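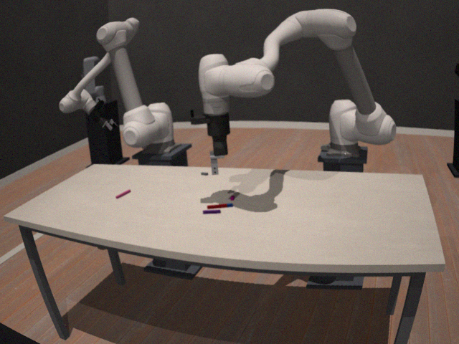

Cell setup and maintenance > Simulation
Two-arm bench cell: tool point out after gripper change

denby_line2
Posted 24 Mar 2024
We keep a simulated copy of our two-arm bench cell at Cemville and try every change on it before the real one gets touched. Both arms are mounted behind the table, each on its own pedestal, and share the work area in the middle. The test parts are thin coloured blocks. The job is to pick one up, stand it on end and let go.
I swapped the gripper model for the longer Jiltamen one and now the right arm puts everything down too early. The fingers open 13 mm above where they should and the block drops. The left arm was swapped at the same time and is fine. I have re-run the table touch-off twice with no change. What else should I look at?

osprey_tools
Check the tool frame on the right arm before anything else. If the left is good and the right isn't, and they use the same gripper, compare the two tool files line by line. My money is on an old finger length in there.

denby_line2
Compared them. Tool length is the same in both. The only difference is the payload figure, and that shouldn't move anything in sim.

D_Jin
Does the right arm load its tool from the cell file or from the arm file? In the Van Wyk template there are two places to set it and the arm file wins. You can edit the cell file all afternoon and nothing will happen.

marrowfat
I'd leave the tool frame alone and look at the camera. If you are placing from the camera on the gripper then a longer gripper puts the camera somewhere else as well. With a lens that wide, a small mounting error makes a big mess near the rim. Post a view from it while it has hold of something.

denby_line2
Same cell, one block gripped and another stood up next to it. 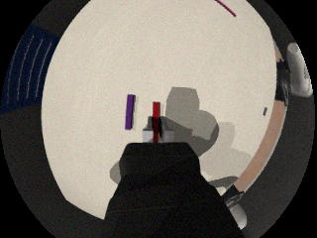
Gripper view, red block in the fingers, purple block to the left

marrowfat
Thanks. The table rim comes out very curved, as you'd expect from that lens. The gripper body also takes up a lot of the bottom of the view. Is that area masked before the block finder runs? I would mask it, plus a margin. The big grey shadow to the right would worry me too. We had a block finder at Surnurthorpe that kept joining dark shadow to dark parts, and it threw the centre out each time. You have a small dark grey part over on the right of the table that could go the same way.

osprey_tools
Disagree. A shadow will push you sideways. It won't give you a steady height error. He said 13 mm every time.

marrowfat
It will if height is worked out from apparent size. Plenty of people do it that way.

osprey_tools
Plenty of people do, but ask him first.

denby_line2
Height comes from the touch-off. The camera is only used for x, y and the angle of the block. The mask is on, although I haven't redrawn it for the new gripper.

marrowfat
Fair enough, then it isn't the camera. Redraw the mask anyway.

c_enriquez
Consolacion Enriquez here, I look after the template. Dae-han has it right. Open the right arm file and look for tool_override near the bottom. If it is set, the cell file is ignored for that arm. The touch-off routine ignores the override and uses the cell file, so it will pass every time and tell you nothing. I know that is not good and it's on the list for March.

denby_line2
Found it. tool_override was set on the right arm to the old gripper plus a 26 mm spacer we stopped using. Not set on the left. Cleared it, reloaded, ran touch-off, then did 35 placements. All released at the right height. I've redrawn the mask as well.

D_Jin
Good. Check the override on the real controller before you copy the files across. If someone set it in sim they may have set it there too.

osprey_tools
And turn the speed down for the first few on the real arm. A long tool the controller thinks is short will go into the table.

denby_line2
Will do both. The real gripper change is down for the next stop.

marrowfat
I still think that lens is too wide for the job, but that can have its own thread.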